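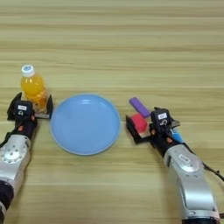 The note left on the bench says the blue plate is too shallow for anything but toast, and could we please try the deeper one from Eberhard before ordering more. Fair point. I'll answer it properly once the breakfast setting is done, but some thoughts while I have them.

February, 8:40 am. Bench 2, breakfast setting, first layout.

Plate goes in the middle, juice on the left. The light blue reads well against the pale wood and I'd like to keep that colour whichever shape we end up with. The raised rim is only slight, so I take the point about anything runny. Toast, fruit, a muffin — fine. Porridge no.

Juice: sticking with the small clear bottles with the white screw cap. The big ones crowd the setting and the small ones fit the Plivon tray. Leave them standing upright, cap on, until people sit down. Last month we poured early and wiped that table twice.

Deeper plate, from the Eberhard sheet:

- 162 mm across the base
- 5 mm more rim than ours
- comes in grey and white, no light blue listed

Emailed Brutura to ask whether they do a deeper one in the same blue. If they do, the minimum order is probably going to be the problem. We need nearly 800 for the Brerkach job and nothing after that until winter.

Table: grain runs side to side, so line the plate up by the grain and not by the bench edge. The edge is a bit out at one end. I've shifted settings twice on account of it.

Still to do:

- weigh a full juice bottle and write it on the tray card
- try the cereal bowl on top of the blue plate, see if it slides
- ask whether Brerkach want cutlery on the left or rolled in the napkin
- reply to the plate note

10:15 — bowl slides. Not badly, but it slides. Will try it with the grey Eberhard plate when the sample comes.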